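Linen Drawer Gallery

Posted August 18, 2025

Hi all, Thilini Matubbar again! A bunch of you asked to see what I've been up to with the kitchen linens, so I finally put a page together. It started with one overstuffed drawer back in March and then it kind of took over the whole house. I had towels from my aunt, towels from the Prasolow outlet, towels I don't remember buying at all (every one of them with a stain). The keepers got washed, folded and sorted by color, and the rest went into the rag bag.

The greens were the hardest to let go of. I had a real thing for green when we lived on Cimuveck Street, and I bought every shade I could find — sage, mint, a sort of pea soup color that I still defend. The pea soup ones are rags now. Sorry, pea soup.
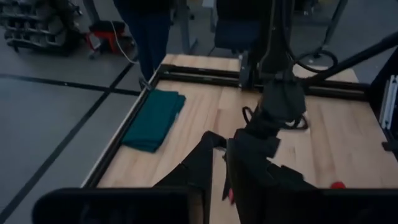 My folding method is the one my mother used, in half the long way and then over again until you have a rectangle that fits the drawer. I like doing it on a big surface with room to smooth things flat. Pale wood is so nice under a strong color, too — look at how the teal comes up against those long blond boards, with the little dark knots here and there. I fold that shade first every time, it puts me in a good mood! The edges stay soft and a bit creased no matter what, and I've stopped fighting it. I don't iron dish towels and I never will.

Next up is the tablecloth shelf, and I'm a little scared of it. There's a huge one from Skollano in there that only comes out when the cousins visit, plus 25 napkins that don't match anything. If you have a good way of storing round tablecloths, please leave me a note in the guest book. Mine always end up as a lump.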